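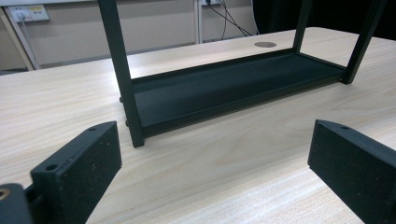

POMHAM, June

The Tolcombe School of Home Storage teaches grown adults to put food away. We are aware of how that sounds. Most of our students already own a kitchen, a number of them own a very nice one, and nearly all of them own four open bags of brown sugar. They come to us in the evening, after work, and they leave able to find the paprika.

The school was started by Lăcrămioara Văduva, who grew up in Roman, in the northeast of Romania, in an apartment with a pantry the size of a coat closet. Her grandmother ran that pantry the way other people run a bank. Beans went in at the back in September and came out at the front in March. Everything had a date on it, in pencil, and children were not allowed past the door without a reason. When Lăcrămioara moved to Pomham she rented a place with eleven feet of cabinets and couldn't keep track of a single lentil. She rebuilt the system from memory, a neighbor asked for help with hers, and then the neighbor's sister asked, and she was a stern teacher but people kept coming back.

The name comes from Tolcombe Street, where the first classes met above a shoe repair shop. We've since moved across town. The sign was already paid for.

What we teach

The main course is called Dry Goods. It covers flour, rice, oats, dried beans, sugar, salt, nuts and the long list of seeds that people buy once for a recipe. You'll learn what goes stale, what goes rancid (it's a different problem, and it smells like crayons), and what will outlive you. You'll learn to read the dates on packages, a good many of which are about quality and have little to say about safety. There is an evening on moths. People dread the moth evening and then talk about it for weeks.

After that comes Shelves, which is mostly about height. Things you use daily should sit between your shoulder and your hip. Things you use at Thanksgiving can go up by the ceiling with the fondue set. We have lost whole sessions to arguments over where the oil goes – it goes away from the stove, and we'll be happy to argue with you about it too.

We also run a short class on jars. It is our most popular class and the one with the least in it. Buy wide mouths. Check that the lid comes off when your hands are cold. Write on the jar what's in it, even if you're certain you'll remember, because semolina and fine cornmeal look very much alike at six in the morning.

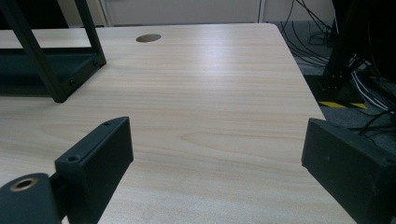 Who comes here

More than 700 people have finished Dry Goods so far. A few took it twice, one of them on purpose. We get new parents, people who've just moved in together and discovered that they have married opinions about cereal, and retired couples trying to fit a house into a condo. We had a restaurant manager last winter who sat through every session with her arms folded and then hired us to train her staff.

You don't need to bring anything. You will be asked to write down what's in your cabinets before the first evening, and you will want to lie. Please don't. Lăcrămioara has seen worse, and some of it was hers.

Fees and the small print

Dry Goods and Shelves together cost $845, paid in 2 parts. Companies have told us this is reasonable and our relatives have told us it is robbery. If the fee is a problem, write to us. We keep places back every term for people who can't pay the whole amount, and the form is short.
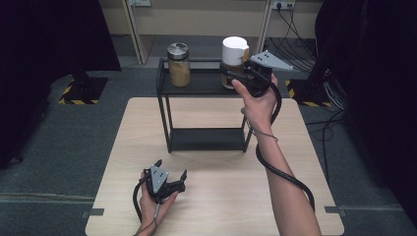 On the upper shelf: two lidded jars.

What we don't do

We don't sell containers. We get asked about this every week, and we do see the business sense in it. But people who sell containers tend to find that you need more of them, and our usual advice is that you need fewer and should wash the ones you've got. We don't take a cut from any store, either. Zilance, the software outfit downstairs, once offered to build us an app that would track everyone's chickpeas. We thanked them and bought more pencils.

We don't do refrigerators. We tried one term of it and there were tears.

We don't come to your home and tidy it for you, no matter how nicely you ask. There are firms for that, and they're good at it, and in a year you'll have four open bags of brown sugar again.

Classes begin at 6:30 p.m. and end when the questions do. The door on the parking lot side sticks, so give it a shove.

Contact: the office, Tolcombe School of Home Storage, Pomham | © Tolcombe School of Home Storage | Back to top

Comments

Dottie R.
Took Dry Goods with my husband. We now have one shelf for beans and it has improved the marriage more than the cruise did.

pantrymoth
Is the moth evening offered by itself? Asking with some urgency.

Glenn
The oil goes next to the stove. I said so in class and I'm saying so here.

Tolcombe office
pantrymoth, yes, call us. Glenn, no.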